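급식 시설 퇴식구 로봇 팔 도입 예산 편성에 관한 문의

게시판: 설비·구매 상담 > 자동화 장비
작성: 행정지원실_구매담당
등록일: 2023년 12월 21일

안녕하십니까. 당 기관은 직원 식당 퇴식 구역에서 접시를 건조대로 옮기는 작업의 자동화를 검토하고 있으며, 내년도 2월 중 예산 요구서를 제출할 예정입니다. 대상 작업의 이해를 돕고자 관련 사진을 첨부합니다. 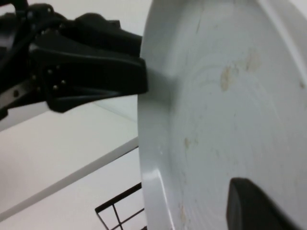
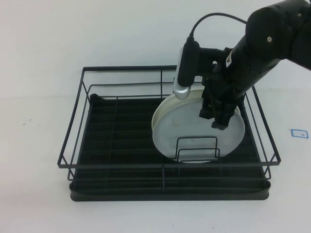
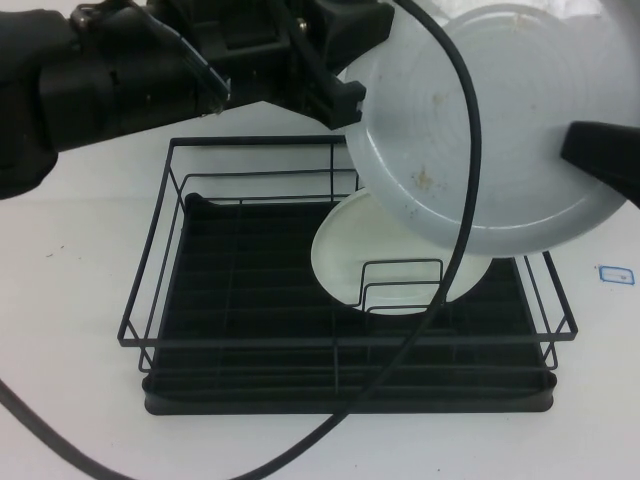 사진 1~3: 로봇 팔 그리퍼의 접시 파지 작업. 사진 2와 3은 검은색 철제 건조대를 함께 촬영한 것임.

현재 견적은 Inov와 Vatell 두 곳에서 접수하였습니다. Inov는 팔 본체, 그리퍼, 손목 카메라를 일괄 공급하는 조건이고, Vatell은 본체만 공급하며 그리퍼와 카메라는 별도 구매하는 조건입니다. 하루 처리 물량은 접시 기준 1000장이며, 식당 좌석은 183석입니다. 작업대 설치 공간은 이미 확보되어 있습니다.

다음 사항에 대하여 경험이 있으신 기관의 의견을 구합니다.

첫째, 본체 가격 외에 예산서에 별도 항목으로 반영하여야 할 비용은 무엇입니까. 견적서상 '부대비용 일체'로만 기재되어 있어 내역을 나누기가 곤란합니다.
둘째, 그리퍼를 본체와 분리하여 발주하는 것이 적절한지 궁금합니다.
셋째, 건조대와 같은 주변 집기도 장비 예산에 포함할 수 있습니까, 아니면 소모품비로 처리하여야 합니까.

바쁘시더라도 회신하여 주시면 감사하겠습니다.

시설운영팀_Choi

당 시설은 유사한 설비를 도입하여 운영 중이므로, 당시 예산 편성 기준을 중심으로 말씀드립니다.

우선 '부대비용 일체'라는 표현은 공급사에 반려하시고 항목별 재견적을 요청하시기 바랍니다. 당 시설의 경우 다음과 같이 구분하였습니다.

로봇 팔 본체 및 제어기
그리퍼 및 예비 손가락 부품
손목 카메라와 고정식 카메라, 각 브래킷
작업대 고정 공사 및 배선 정리
동작 설정 및 현장 시운전
운영자 교육
연간 유지보수

이 가운데 과소 편성되기 쉬운 항목은 배선 정리와 시운전입니다. 첨부하신 사진 3을 보면 굵은 검은색 케이블이 접시 앞을 지나 건조대 위로 늘어져 있습니다. 실제 운영 구역에서는 케이블이 집기에 걸리지 않도록 팔을 따라 고정하는 자재와 여유 길이를 확보하여야 하며, 당 시설은 이 부분을 누락하여 추가경정으로 처리한 바 있습니다.

시운전 기간은 16일로 계약하였으나 부족하였습니다. 접시의 종류가 바뀔 때마다 파지 위치를 다시 설정하여야 하였기 때문입니다. 사용 중인 식기의 지름, 두께, 테두리 형상을 표로 작성하여 견적 요청서에 첨부하시고, 식기 변경 시의 재설정 비용을 단가로 받아 두시기를 권합니다.

또한 사진 1과 3의 접시에는 음식물 자국이 남아 있습니다. 세척 전 식기를 다루게 할 것인지, 세척 후 식기만 다루게 할 것인지를 규격서에 명시하십시오. 전자의 경우 그리퍼의 청소 방법과 방수 등급, 식품 접촉 부위의 재질 증빙을 함께 요구하여야 하며 가격도 달라집니다. 건조대에 거치하는 공정이라면 세척 후 식기로 한정하는 편이 규격 작성에 유리합니다.

그리퍼 분리 발주는 권하지 않습니다. 장애가 발생하였을 때 본체 공급사와 그리퍼 공급사 간 책임 구분으로 처리가 지연됩니다. 부득이 분리하는 경우에는 본체 공급사로부터 호환 확인서를 받으시기 바랍니다.

Devia

건조대는 금액이 작으므로 소모품비로 처리하시면 됩니다. 저희도 그렇게 하였습니다.

다만 접시 처리량이 하루 1000장이면 로봇 팔 한 대로 가능한지부터 확인하셔야 할 것 같습니다. 사람이 하는 편이 빠를 수도 있습니다.

물품관리_실무

앞선 답변에 일부 보충합니다.

건조대의 예산 과목은 금액만으로 판단할 사항이 아닙니다. 로봇의 동작 위치가 특정 건조대의 치수에 맞추어 설정된다면 해당 건조대는 장비의 부속품으로 보아 자산 취득비에 포함하는 방안을 회계 부서와 협의하실 수 있습니다. 사진 2와 같이 접시를 칸막이 철선 뒤에 세우는 방식에서는 칸막이의 위치가 중요하므로, 동일 규격의 예비품을 함께 확보하시는 것이 안전합니다. 모양이 비슷한 다른 제품으로 교체하면 재설정이 필요할 수 있습니다. 작업대 위 건조대의 기준 위치를 표시하고 고정하는 비용도 소액이나마 반영하시기 바랍니다.

처리량에 대하여는 공급사에 실물 시연을 요청하십시오. 귀 기관의 접시 100장을 제공하고, 소요 시간과 낙하 및 파손 수량을 기록한 결과서를 제출받는 방식이 무난합니다. 시연에 쓰는 건조대도 실제 사용할 제품이어야 합니다. 결과서는 예산 요구서의 산출 근거로 첨부할 수 있습니다.

행정지원실_구매담당

상세한 회신에 감사드립니다. 두 업체에 항목별 재견적과 시연을 요청하였으며, 규격서의 대상 식기는 세척 후 접시로 한정하는 방향으로 내부 협의 중입니다. 건조대 예비품은 재견적 요청 시 수량을 명기하겠습니다.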